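# The Spare Room, Such As It Is

April 2020

I have been meaning to write about the spare room since September, when it was finished, if you take a generous view of the word. My sister kept asking. Then we all found ourselves indoors with nothing to look at but our own furniture, and I ran out of excuses.

A few facts for those who collect them. The room is a bedroom and a study at once, and does each job about as well as a spork. The white furniture was bought over two winters from three different places, and the whites do not match. They looked identical in the shops. At home, one is the colour of milk and another is the colour of milk you would sniff first. Visitors are too polite to mention it, and now there are no visitors, so the matter is closed.

The desk came from Utard, flat, with instructions in which a small cheerful man builds it on his own. I was not cheerful and I was not on my own. Idrisa Nyaga held the other end and read the steps aloud in the wrong order. We had 26 screws left over, all of which I have kept in a jam jar against the day the desk remembers it needs them.

## The white fronts

I wanted plain, straight cupboards. I was outvoted by the person who pays the other half of the rent, who said plain and straight was what you got at the dentist. So we have curves. I have come round to them, mostly because I stopped catching my hip on corners.

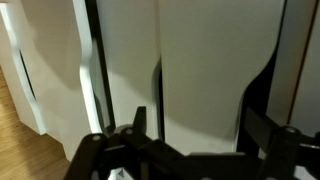 *The wavy side, with the dark slot we use as a handle. Fingers only; do not attempt in mittens.*

The first thing anyone does with these is pull in the wrong place. The second thing is apologise to it. My mother-in-law once spent a whole evening hanging her coat on the back of a chair instead of asking how to get in, and I only found out at Christmas.

White shows everything, by the way. I was warned about this by the man at Truno, who then sold it to me anyway. I wipe the fronts down with a damp cloth and a drop of washing-up liquid, and they stay clean until somebody makes toast two rooms away.

## The desk and the bed

The idea was to have a working end and a sleeping end with a decent stretch of floor between them. On the plan I drew (squared paper, very smart, since lost) there was room for an armchair as well. I had measured the armchair. I had not measured the bed.

The floor is the one thing we did properly. It is a light wood and it replaced a carpet I will not describe to people who may be eating. The fitter charged 50 extra for taking the old one away, and I would have paid double to be out of the house while he did it. 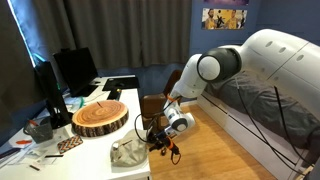
I do tidy the desk. I tidy it by moving the papers from the middle to one end, where they spread out again at their leisure. The tree-ring cushion lives on top because it was bought for a chair, slid off the chair, slid off the bed, and has never once slid off the desk. It is printed to look like a slice of log, bark and all. Idrisa tried to put a mug down on it and we had words.

Two monitors was an extravagance. One was supposed to be for work and the other for looking things up, and I leave it to you to guess which gets the better use. The pen holder is from the Mrema clearance table and has never held more than one pen that worked.

The curtains are dark grey and were meant to keep the light out in the mornings. They manage this everywhere except at the edge, where a strip of daylight gets round and goes looking for whoever is in bed. A wider pair would fix it. I have had a wider pair in my basket at Citarport for months, and every so often I visit them.

Still to do: the shelf, the other shelf, and something about the door, which sticks when it rains. If you have ideas for the gap where the armchair isn't, send them along. Anyone suggesting an exercise bike will be ignored.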